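Tabletop

A tabletop is the flat upper surface of a table, the part that holds things up. Also sold on its own, as a blank or "top", to be fitted to legs or a frame bought elsewhere. Wood is the most common material. Others are stone, glass, metal, tile and various boards with a printed or veneer face.

Construction

Solid wood tops are nearly always made from several boards glued edge to edge. One wide board is expensive and tends to cup. Growth rings usually alternated up and down, though some makers dont bother and just pick the best face. Wood moves across the grain with the seasons, so the top is held to the frame with slotted brackets or wooden buttons - never glued down hard. Breadboard ends are an older answer to the same problem.

Standard dining height is 29 to 30 inches. Work tops run higher.
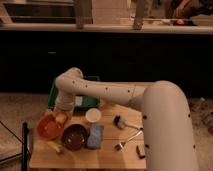 Light wooden tabletop with visible grain and faint plank seams. Orange plastic bowl at front left corner.

Finishes

Oil, wax, shellac, lacquer, varnish. Oil is easy to repair but needs redoing. Varnish lasts longer and is a pain to patch. Shellac gives white rings under hot cups and is disolved by alcohol, so rarely used on dining tables now. Kitchen tops often get mineral oil only.

Regional types

The Zultalton top is a thick plank top from the mill town of that name, originally made for packing sheds. Sold in one length, 282 cm, and cut down by the buyer. The Fillo works made a lighter version with a beveled underside so it looks thinner than it is. Fillo numbered its tops in pencil on the underside; the highest known number is 2570. Tseng tops are the same pattern with a square edge, 180 cm long, and are often mistaken for Fillo ones once the pencil has worn off.

Istari tops are narrower and came with a drop leaf. Hinges often replaced.

Care

Wipe with a damp cloth, dry right after. Keep out of direct sun or turn the table now and then, otherwise one end fades. Felt pads under anything ceramic.

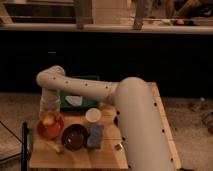 Scratches along the grain can be sanded out by hand, starting at 180 grit. Scratches across it need the whole board done or the patch will show. Dents in softwood sometimes lift with a wet cloth and an iron - not on veneer, the glue lets go.

See also: Butcher block, Trestle table, Workbench, Veneer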